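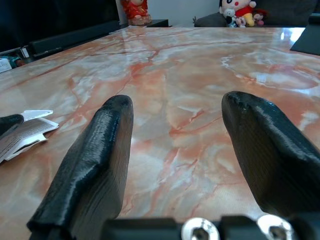 Livska revises finger maintenance on its household gripper cell

28 Sep 2026

By Nabila Hajji

Livska has changed the way it maintains the two-finger gripper on its household handling cell, moving from a fixed monthly service to one based on cycle count. The new procedure took effect at the end of August and covers finger inspection, recoating and camera alignment.

The cell runs in a furnished living room and handles light objects on a polished stone tabletop. Its gripper carries two black coated fingers, with a small camera at the wrist looking forward between them. Tabletop work wears the coating mainly at the tips, according to Asmaa Kamel, who is responsible for the cell at Livska.

"The tips touch the stone on almost every low pick," Kamel said. "A monthly check was too late in a busy month and pointless in a quiet one."

Under the revised schedule, the fingers are wiped down and inspected every 500 cycles. They are removed and recoated at 700 cycles if the inspection finds exposed base material, a split in the coating or a flat spot on either tip. Fingers that pass are returned to service and checked again at the next interval.

Recoating is done off the robot. The technician parks the arm, opens the gripper fully and cuts power to the wrist before loosening any hardware. Each finger is marked left or right on the inside of its base. Old coating is stripped back to the first sound layer, and new material is applied in thin passes. Livska uses a compound supplied by Hultis, which is left to cure for 8 hours before the fingers are refitted.

The finished surface is uneven by design of the process. Kamel said small lumps along the upper side of a finger are accepted, while lumps on the gripping side are trimmed. The fine ribbing on that side is left alone, as smoothing it reduced grip on paper and thin card in earlier trials.

Screws in the gripper mount are hexagon socket type and are tightened by hand in two stages. The first stage seats the mount, after which the gripper is opened and closed slowly to check that the fingers meet without rubbing. The second stage brings the screws to final torque. Heads with rounded sockets are replaced and not reused.

The camera check follows. With the gripper open, both fingertips must be visible to the wrist camera and a clear strip of tabletop must show between them. The software, named Nirine, stores a reference view for each set of fingers and compares it with the current one. If a tip has shifted beyond tolerance, the arm will not start a job until the mount has been reseated or a new reference has been saved.

Glare has been the main source of false alarms. The stone reflects window light and nearby furniture, and Nirine at times read a bright streak as the edge of a finger. A revised mask now ignores the upper part of the view during the check. Livska also asks operators to run it with the blinds in the same position each time.

The first set of fingers serviced under the new schedule was refitted after 223 cycles, earlier than planned, when a split was found near the base of one coating. The set has since passed one regular inspection.

A second cell at the Namboodiri site will move to the same schedule once its spare fingers have been coated. Livska has not changed the service interval for the arm joints or the wrist cable.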